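Subject: Re: [workfloor] What the grippers mean for us

Someone at Skareo wrote:
> Will the tidying jobs go once the robots learn them?

Not at Vida so far! My day's changed though: I tidy the sofa corner with a gripper in each hand.

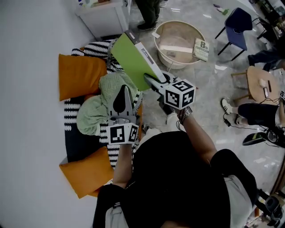
Lime-green box in the right gripper

Cushions and blankets are the slow bit, and my wrists ache by September standards.

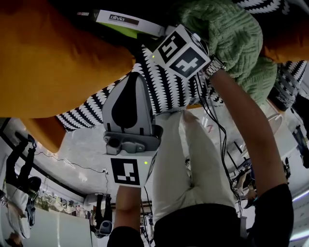
On breaks

We get 10 minutes after every 60, which we had to ask for. 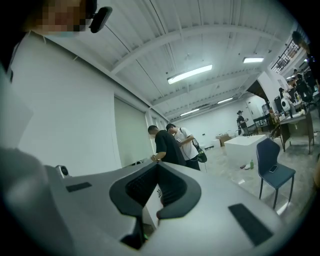 The floor, from gripper height

Sink work pays the same (Pascu, take note).

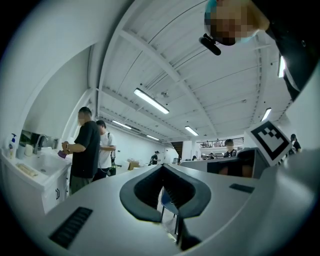 I'd still push for a say in the rota before signing anything.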